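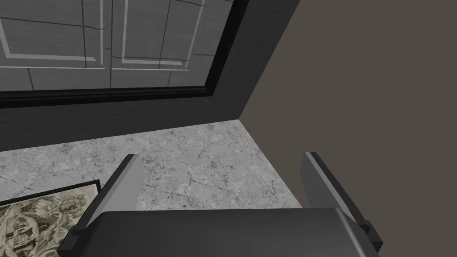 What do you get for the price of a Skamura license?

A simulator that runs on one workstation, a library of 634 indoor rooms, and support by email. The license costs $376 a month and covers 3 seats.

Skamura comes from Furmont, a small software firm that used to sell kitchen planning tools. Its customers now are labs and startups that want to try out a robot arm before they pay for one. You pick a room, pick a gripper, and write or train whatever drives it. Surfaces come in stone, wood and plain paint, and small items such as framed pictures can be set down wherever you like.

Iwona Michalski runs the product side. She says most buyers start with a two-finger gripper and a flat surface, then add clutter once the basic moves hold up. "People want to start with the hard room," she says. "We tell them to wait a week."

We used it for most of January. Setup took an afternoon. Rooms loaded in around 86 seconds the first time and much faster after that. The view from behind the gripper is the one we kept going back to, though the fingers can hide a good part of what lies under them.

Contact is the weak spot. Thin, flat items sometimes slid when they should have stayed put. Roman Brzozowska, who tests for Onau and has used the rival Motaung package, saw the same thing and turned friction up by hand. Furmont says a fix is coming in the next release. The trial version has the same problem, so check it there first.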